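Prosorley is an amateur software and hardware project for household robotics, developed in a shared workshop in Villulari. It consists of a simulated kitchen, a set of small tabletop tasks and a home-built control desk, from which a person can move a simulated arm by hand. The project is maintained by members of the workshop and is distributed free of charge.

History

The work began in November as an extension of Kumier, an older program for planning the cuts of a milling machine. Kumier could already show moving parts on the screen, but it had no model of contact between objects. A new physics part was written for this purpose, and the two programs were separated after 13 test versions. The name Kumier is still used for the file format in which the rooms are stored.

Control desk

The desk is a plywood box with two joysticks, a foot pedal and a row of switches. Its first circuit board was made on the workshop's own engraving machine and is known as Wróbel. The board reads the joysticks 50 times per second and sends the values to the computer by cable. The pedal opens and closes the gripper. Builders who do not have a pedal may use a large push button — the wiring is the same.

Tasks

Version 2 of the collection contains 94 tasks. Most of them concern the kitchen, for example placing a bowl on a shelf or moving a utensil. Each task is stored with a starting position for every object, and the user can change these positions in a text file. A complete copy of the collection takes 700 megabytes on the disk.

A known weakness is the handling of thin objects. Sticks and spoon handles sometimes pass through the fingers of the gripper when it closes fast, so the manual recommends a slow approach.

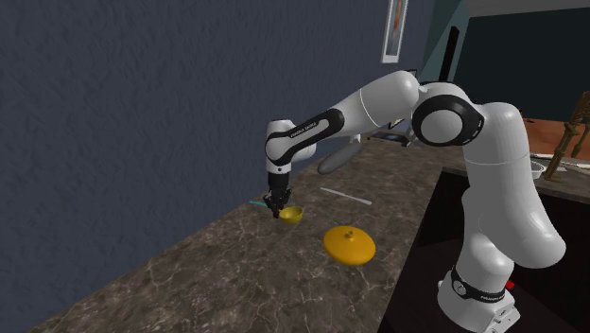 Category: Simulated kitchens

The marble counter with the yellow bowl and its larger, separate yellow lid belongs to the kitchen group. The arm carries the lettering "FRANKA EMIKA". See also: Kumier (file format), Wróbel (circuit board).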